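Right, the big cupboard-and-desk sort-out, as promised to those of you who kept asking. Posting it in bits because I do go on a bit, as Mudassar will happily tell you.

1/ It began with me wanting one phone charger. One! I sat down on the floor by the desk with a cup of tea on 13/10/2024 and I was still down there when the streetlights came on.

2/ The trouble is cables. We moved here from Clasgate in January and every lead we own went into one bag, and the bag went under the desk, and then the things we needed that week came out of the bag and never went back in. You know how it goes.

3/ Nga Ung (some of you will remember her from the allotment posts) told me to start with colour and leave the plugs for later. Put all the yellows together, all the whites, all the blacks, and only then worry about what they're for. It felt a bit daft for the first ten minutes and then it was rather soothing.

4/ The yellow ones are my favourites, I'll admit. You can follow a yellow cable with your eye even when it dives under something, and a thin white wire is the very opposite – you lose it the moment you look away.
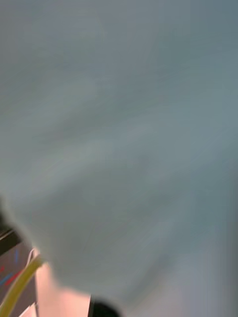 Yellow cable and a thin white wire, both heading off underneath. Everything else a bit of a blur!

5/ So the rule in this house now is one lead at a time. Find an end you can see, follow it gently with your fingers, and don't pull. I pulled one in January and had the lamp over, and I've not been allowed to forget it.

6/ Labels next. I bought a roll of those fold-over sticky ones and wrote on them in pencil first, which I'd recommend, as I got two of them wrong straight away. Put the label near the plug end and not in the middle, or you'll be crawling about again next time something wants unplugging.

7/ Sơn Khổng asked what I do with the spares. Loosely coiled, a twist of garden string round the middle, and into an old shoebox with the lid off. I tried winding them tightly round my hand for years and they always sprang open and got into each other – loose is much kinder to them.

8/ Still to do: the drawer with the old phones in, and whatever is going on behind the bookcase. Mudassar says that one is his job. We shall see. Kettle's on, I'm stopping there for tonight.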